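Let Them Finish the Chapter

By Mercy Were
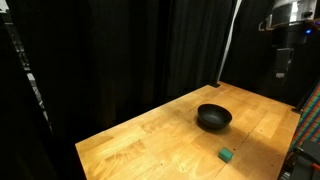
OPINION | Schools

The elementary school in Wistthorpe has 866 students and one library period every two weeks. Starting in September, the district wants to use that period for test practice in grades 4 and 6. I think that is a mistake.

My son is in fourth grade. He was a slow reader until his teacher, Apostolos Zacharopoulos, started giving the class 20 minutes on Friday afternoons to read whatever they wanted. No worksheet came with it. My son picked a book on shipwrecks and asked to bring it home.

The district says students can read at home instead. Some can. Plenty of families on the Carroll side of town work evenings, and the public library branch there closes at 4.

Test practice has a place, and the schools already give it two mornings a week. Leave the library period alone. If the schedule needs more room, start with the assemblies.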